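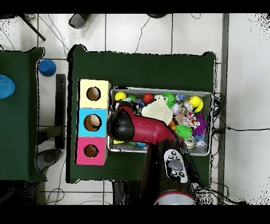 Section 5. Collecting demonstrations: hand guiding and remote control

5.1 Terms

A demonstration is one complete execution of a task by a person through the robot, stored as a time series of joint positions, gripper opening and camera images. An episode is the stored file. A policy is the function fitted to the episodes. The course texts use "trajectory" for the joint data alone, and these notes do the same.

5.2 Two ways of showing the task

Hand guiding (kinesthetic teaching). The operator holds the arm and moves it through the task while the motors compensate for gravity. The joint readings are feasible by construction. The drawback is the operator's own hands and sleeves, which appear in the images and will not be there when the policy runs. Guiding with one hand and closing the gripper with the other also gives uneven timing near the grasp.

Remote control (teleoperation). The operator moves a leader device and the arm follows. The images stay free of the operator, and the gripper command is recorded together with the motion. The costs are delay and the loss of contact feel. With a leader arm of the same kinematic layout, joint angles can be copied directly. A handheld controller needs inverse kinematics, and the solver may switch elbow configuration in mid-motion. Discard any episode in which it does.

5.3 The sorting task

Exercise 9 uses a shallow metal container filled with mixed objects: balls, plush, rubber toys with soft spikes. Boxes with a round opening in the top stand next to it. Objects touch and overlap, so a grasp on one usually moves its neighbors. For a two-finger parallel gripper the cases differ as follows.

Smooth balls: close on the diameter. A grasp above it squeezes the ball downward and out of the fingers.

Spiky rubber toys: the filaments bend before the body is reached. Finger position at contact is a poor indicator of a firm grasp.

Cloth: no fixed shape. Descend on a fold, close fully, lift slowly. The operator should pause before lifting — the pause shows up in the data as a clear boundary between approach and transport.

Crushed cans: rigid, irregular, and reflective enough to upset depth estimates.

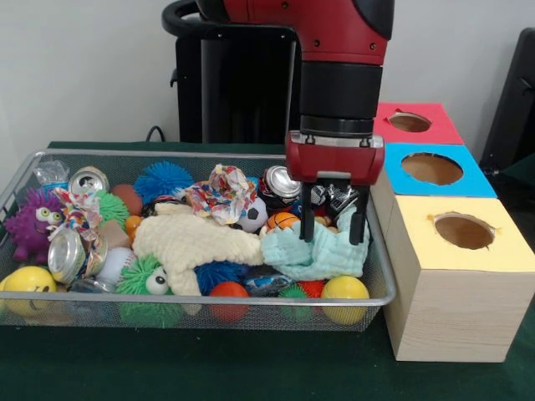
Gerrit Schouten objects that the pause should be left out of cloth demonstrations, on the grounds that a policy trained on still frames can learn to stay still. The objection is valid for policies without history. Keep the pause short and trim idle frames before training, but leave the gripper closing motion untouched.

5.4 Recording rules

Start every episode from the same home pose. Rearrange the objects between episodes, and do not put the easy ones on top. Keep failed grasps that are corrected within the episode; they teach recovery. Label the episode as failed if the object ends up outside the container and the boxes.

The Clisance set used in the exercise holds 1421 episodes, of which 13 are withheld for the oral exam.

Comments

Ebenezer Lamptey: In 5.2, does the elbow rule also apply when the switch happens after the object has been released?

Van Dijk: Yes, if the return to home is part of the episode. Cut at release and you can keep it.

Vuketero: Section 5.3 could mention finger pads. Bare fingers and rubber pads gave us quite different results on the smooth balls.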